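The Night Before Lillby

Golnar had been promised a computer with a window in its side, and what she had got was her cousin's old one with its side off altogether. She thought it was the most marvellous thing anyone had ever given her.

"You can see everything," she told Hernán, who had come up the stairs with two mugs and a packet of ginger biscuits held in his teeth. "Look at it. It's like a little town in there!"

He put the mugs on the windowsill, well away from her, and took the biscuits out of his mouth. "Does it go?"

"It goes for ten minutes. Then it gets terribly hot and sulks."

"And the film's due when?"

"Tomorrow. Lillby. Noon."

The film was five minutes long and had taken the two of them most of the winter. It was about Hernán's grandmother's bakery, and it had flour in it, and a great deal of dawn, and a long lovely bit where the old lady shaped loaves and didn't say anything at all. Golnar had cut it on the school machines until the school locked up for the holidays in December, and after that on whatever she could borrow. Now it lived on a drive inside this box, on the table under the good lamp, and every time she asked for the finished thing the box got as far as 40 per cent and went dark.

"Sayaka says it's the paste," she said.

"What paste?"

"There's paste! Between the processor and the bit that cools it. It dries up. You wipe off the old stuff and put on a blob of new, and it's supposed to be like giving it a drink of water." She held up a tiny syringe with VALTO on the side. "She sent me this. She had it in a drawer. Who has that in a drawer? I want to be a person who has that in a drawer."

Hernán sat down on the bed, because he could see there was going to be a lot of this, and found he was rather looking forward to it.

She had never opened a computer before that week. She'd thought it would be all one piece, like the inside of a watch, and horribly delicate, and that you'd need to be somebody else to touch it. Then Sayaka had talked her through the first screws over the phone, and by the end of the call Golnar was naming the parts aloud as she found them, the way she used to name birds out of the car window. The memory sat in its slots. The power supply had its own fan and its own fistful of cables. There was a coin-shaped battery, the same sort as in the bathroom scales, and she had been so pleased to meet it there that she'd laughed.

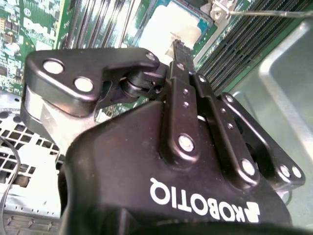

"Right," she said now. "Hold the torch. No, lower. Point it at the middle."

He held the torch. She had a saucer for the screws and a clean sock for the wiping, and she had tied her hair up in a pencil.

"What if it doesn't work?" he said.

"Then we'll ring Jhair and drive to his, and use his, and he'll complain the whole time and make us soup."

"That sounds all right, to be fair."

"It does, doesn't it? But I want this one to do it."

She undid the cooler a little at a time, going corner to corner the way Sayaka had said, and dropping each screw in the saucer with a tick. When the last one was out she gave the whole lump a gentle twist. It held on. She twisted the other way. It came up with a small dry crackle, and they both leaned in and knocked heads.

"Ow. Oh, look at that!"

The old paste had gone to grey crumbs. It looked like the icing on something left at the back of a cupboard, and when she wiped it with the sock it came away in flakes, and underneath was bare bright metal with her own thumb reflected in it. There were letters on it too, very small. She read them out to Hernán as though they were a telegram.

"All that work," he said. "All that dawn. It went through that?"

"Every bit of it! Every loaf." She was whispering, she didn't know why. "Your nan's hands went through there."

He didn't say anything for a moment. He moved the torch so she could see better.

The new paste went on in one blob the size of a pea. She had watched three different people do it online, and they had all disagreed and all been very cross about it, so she did it Sayaka's way and hoped. Down went the cooler. Back went the screws, corner to corner, tick by tick out of the saucer until it was bare except for a biscuit crumb. She plugged in the fan. She checked it and then made Hernán check it.

"Do we put the side back on?"

"Not yet. I want to watch."

So they turned it on with the side off. The fan gave a shiver and began to spin, a small light came on somewhere near the back, and the screen woke up and asked for her password as if nothing had happened. She opened the film. She pressed the button. Then she came round and sat on the floor with her back against the bed, and Hernán slid down next to her and passed her a mug of tea, which was stone cold.

They watched the number. It went to 40 and Golnar took hold of his sleeve. It went past. It went to 50, and she said "Oh, you beauty," out loud, to the box, and reached out to feel the air coming off it. It was warm, but only as warm as a cat.

"Ring Sayaka," said Hernán.

"Not till it's done."

"Ring Jhair, then. Tell him he's off the hook for the soup."

"I still want the soup."

At 100 the fan wound down and the room was suddenly very quiet, with rain going on outside that neither of them had noticed starting. Golnar double-clicked. Up came the black, and then the first thin line of light over the rooftops, and then the bakery door and the old lady's key going in.

They had both seen it a hundred times. They watched it right through, and then Hernán got up to put the kettle on again, and she called after him to bring the rest of the biscuits.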